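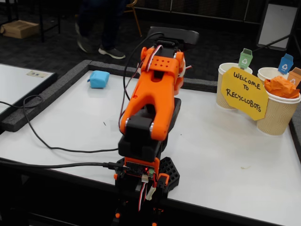

What we learned from a term of small robot arms

6 min read

I've been helping at the after-school robotics club at Atthorpe since October, and a few people have asked me to write up how the arm project went. I said I would and then didn't for a while. These are my notes, tidied a bit. They will mostly be useful to anyone planning something similar with teenagers and not much money.

The club has 14 members. Tudur Gough runs it and teaches design and technology the rest of the week. I come in to help with the electronics and the laptops. Lorraine Treloar does the bookings and the parent emails and keeps a box of spare USB cables that has saved us more than once.

The task

Each team had to get a small desktop arm to pick up light objects and put them in the right bin. Tudur chose recycling as the theme for the open evening, so the teams also had to make their own bins and signs. One team went with paper cups and orange tissue paper and a yellow octagon saying "WELCOME TO RECYCLOBOTS", and that became the name everybody used for the whole project, including in the school newsletter.

The rules were short. The arm had to stay on its own table. Each object had to be picked up by the gripper and let go over a bin. Pushing things in sideways scored nothing. A foam cube was worth one point, and anything the team brought in themselves was worth two, as long as Tudur had agreed to it beforehand.

Building

The arms are 3D printed, orange and black, with hobby servos in the joints and a small control board down near the base. We printed the parts at school over the half-term break and for a good while after it. The printer is slow and can't be left on overnight, so a full set of parts took most of a week. If I did it again I would start printing before the summer holiday.

Things that went wrong while building, in no real order:

Servos fitted without being centred first. Every team did this at least once, even after being told. The arm goes together fine and then only bends one way. You have to take the screws out, centre the servo and put it back. Tuấn Khương's team did it three times on the same joint and by the end they could do it in a few minutes.

Screws done up too tight. The plastic will crack around the hole. We now hand out the short screwdrivers only.

Wires too short or routed badly. If the servo wires are pulled tight when the arm is folded, they come out of the board when it stretches. Leave a loop at each joint and move the arm by hand through its whole range before you plug anything in.

Two servos with the same ID. Ours are set up one at a time from the laptop. If you skip one, two joints answer to the same number and both move together. It took us an entire session to work out what was happening the first time.

The base. An arm reaching forwards is heavier at the front than you'd think, and with a narrow foot it will tip. Flynn McPhee drew a wider base plate with a hexagon pattern, which used less plastic than a solid one and printed faster. The other teams asked for the file and he gave it to them.

Tables

The arms worked fine on the workshop benches, but the benches are brown and scratched and the light is poor in the afternoon. We moved to white tables and stuck grey foam along the edges. The foam stops cubes rolling or being flicked on to the floor, and a blue cube is much easier to spot on white. I put a label on the tables so that each team went back to the same one every session. Before that they would spend ten minutes wondering why their positions were all slightly off.

I should explain that last bit. Most teams programmed their arm by saving positions. You move the arm to where you want it, save the joint angles, and give the position a name. Then the program is a list of names. It's a simple way to work and it suits younger pupils, but it depends on the arm, the cube and the bins all being in the same place each time. Move the base by a centimetre and nothing lines up. Pencil marks on the table helped.

Primero and Kallico

The teams named their arms. Primero was the first one finished, hence the name. Kallico was last, and I never got a proper explanation of the spelling.

Primero was built by Tuấn's team and was quick. They had 283 saved positions by the end, which was far too many, and half of them were called things like "test" and "test new". When something broke they couldn't find which one was the problem. We had a session on deleting things and naming the rest properly, which wasn't popular but did help.

Kallico belonged to Tane Kereama and two others. They were behind for most of the term because they reprinted the gripper. Their first one had smooth jaws and the foam cubes slid out when the arm turned. They tried rubber bands, then glued on a strip of the table foam, and then redrew the jaw so it was flatter and met properly along its length. After that they dropped very little. They also had the fewest saved positions, and Tane kept them written down in an exercise book as well as on the laptop.

There was a third arm that I won't go into much. It had a bad power supply and lost a lot of time to that. We swapped it in the end and should have swapped it sooner.

Speed

All the teams wanted their arms to go faster. The speed setting on our software goes from zero to 3000 and the first thing anybody does is type in 3000. The arm then throws the cube across the room. We settled on 1000 as the limit for club sessions. Teams could ask to go above it once they'd shown a full run with no drops, and only one team asked.

I think slower runs also taught them more. You can see which joint is late or which one is overshooting. At full speed it's only a blur and a noise.

Bins

I had expected the bins to be a quick job and they weren't. A cup weighs almost nothing, so if the gripper touches the rim, over it goes. Teams tried blu-tack, coins in the bottom, and double-sided tape. The tape was the best of these but it leaves marks on the tables, and Lorraine had something to say about it.

The height matters too. A tall cup means the arm has to lift higher before it swings across, and for our arms that was close to the limit of the elbow. One team cut their cups down. Another moved the bins closer to the base so the arm could stay more upright.

Signs were left until the last week in every case. Thick marker on card is fine. Put them where the arm won't swing through them.

Open evening

We set up at four o'clock and the doors opened at six. Two hours sounded generous and it wasn't. Every arm had to be checked again after being carried down the corridor, and extension leads had to be found. The hall is carpeted and people walk past constantly, so tables get knocked. We ended up asking visitors to stay on one side.

The visitors were mostly families with children in their last year of primary. They wanted to press the button themselves, so we let them start the runs from the laptop. The pupils were good at explaining what was happening. Flynn talked about his base plate to anyone who would stand still.

Over the evening the teams kept a tally on paper. Kallico won on points, Primero did more runs but dropped more cubes. The third arm worked for the last hour and got a round of applause from the people who had been watching it not work.

What I'd change

Print spares of the small parts before you start, especially the gripper and anything that holds a servo horn.

Buy good power supplies. We saved a little money on these and paid for it in time.

Have each team keep a notebook from the first session. Only one team did and it was obvious by the end.

Give the bins and signs a session of their own in the middle of the term.

Leave the last two sessions empty. Something will need them.

Next term Tudur wants to try a camera, so the arm can find the cube itself instead of going to a saved position. The pupils are keen. I've told him we need better lighting first and that it will take longer than he thinks. We've had an offer of some lamps from Bright, the shop by the station, and I'm going in to look at them after half-term.

If you run a club and want the base plate file, leave a comment and I'll ask Flynn. It fits the arms we use and would probably need the holes moved for anything else.

9 comments
Shared 22 times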